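About Gradex

Gradex writes planning and perception software for robot arms that handle everyday objects. We are a team of 12, split between an office in Pristaton and a test floor in Troltham. We don't build arms or sell them. Our customers already have the hardware and need it to do more than repeat one taught motion.

The company was started by Ataberk Akgül and Zoi Petridis, who had spent seven years on motion control at Sfakianakis. Ataberk runs the planning side. Zoi runs perception and signs off on every release.

Our main product is a task planner. It takes a list of detected objects and a goal, and returns an ordered set of grasps and moves with the collision checks done. It comes with a log viewer, so an engineer can step back through a plan and find out why a grasp was rejected. A new release ships every four weeks. 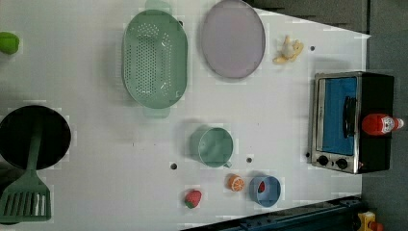

Perception is where most of our hours go. The detector has to give the planner an outline, a height and a usable grasp point for each item, and kitchen things are hard on all three. A slotted spatula lying across a black pan has to come out as two objects, with the spatula moved first. A ketchup bottle on its side on top of a toaster oven has to be tied to the oven, so the planner won't open the door before the bottle is dealt with. Small items such as the strawberry and the orange slice are used to check grasp width. Each layout is saved and added to the regression set, and a release waits until the whole set passes.

We take on trial projects from January onward. Write to the Troltham office with your arm model and controller version.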